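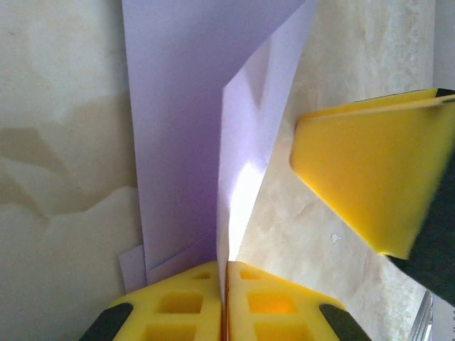

White sheet curling over, fold line running diagonally near the top. Lavender-looking one standing flatter behind it.

May, Trorkgate, just after lunch

Paper again. I promised Marit I'd write up the curling business properly this time and stop leaving it on the back of envelopes, so this is me being good.

The trouble with a loose sheet is that it wants to go its own way the moment you only hold it at the bottom. Held low down and narrow it comes up straight for a bit, then it leans, then it twists, and once there's a crease in it the bend goes looking for the crease. I've been treating old creases as cosmetic. They aren't, and I should have listened to Frøydis, who has been saying so since the winter (sorry, Frøydis). From now on anything with a fold in it goes in the folded pile, even if it's been pressed flat under the atlas overnight and looks perfectly nice.

Piles as they stand:
Clean, never folded — top shelf, in the Girkudness folder.
Folded once and pressed — second shelf, pencil a small f in the corner.
Scrap — the tray by the door. Please do use the tray, Sixten, I keep finding bits in my coat.

We've got 200 sheets left in the open pack and the other one is still sealed, and I'd like it to stay sealed until I've worked out whether the damp is getting in. The pack near the window feels softer than it did when it arrived. It could just be me! Joar says to leave a few sheets out on the bench next to the kettle and a few in the drawer and compare them tomorrow, so I've done that, the drawer ones with a paperclip on so I don't muddle them.

Glare is the other thing. Under the strong light the white paper blows right out where it bends towards you, and you lose the surface completely just where you most want to see what it's doing. The flatter it stands the better it behaves. Esperanza suggested tracing paper over the lamp and I said it would go brown, and she said then change it when it goes brown, and I couldn't think of an answer to that. Trying it after tea.

I also wondered whether a tinted sheet would be easier on the eyes than plain white. The lavender look I'm getting might be the light as much as the paper, so I want to see one of each in daylight on the windowsill before I order anything. No more buying on the strength of a nice photo — we all remember the Sostley card.
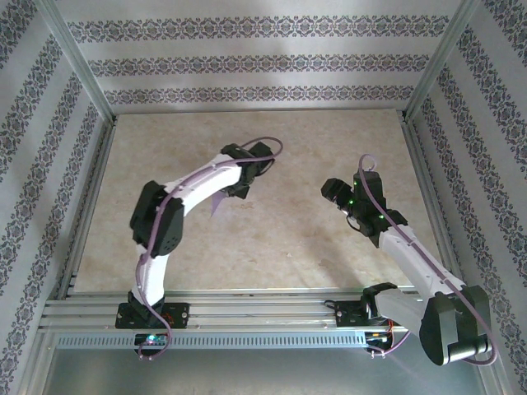
On to the décor, then. I still love the damask. Grey and purple on the pale grey was Marit's choice and I argued for plain, and I was wrong, it makes the whole box feel like somebody's front parlour. The bands took a bit of thinking about when we papered, as you really do see them running off towards the corners, so if we ever redo it, cut the back wall first and work outwards from there. And don't let me near the paste with a deadline on. I got through 2 brushes last time and one of them is still stiff as a board in the jam jar.

The floor panel I'm less sure of. It's pleasant enough, that beige marbly effect, and a white sheet shows up well on it, but crumbs and specks are murder to spot against the mottling. I wiped it this morning with a barely damp cloth and I couldn't have told you which marks were dirt and which were pattern. Dry cloth only before paper goes down, please, then give it ten minutes anyway.

Joar wants to try a plain dark panel. The Tangen offcut might be big enough, he's measuring it when he's back from the dentist.

Still to do:
Tracing paper on the lamp, see above.
Compare kettle sheets with drawer sheets.
Ask Esperanza if she has any of the wallpaper left on the roll, I'd like a spare length for patching.
New brushes.
Find out who has the good ruler.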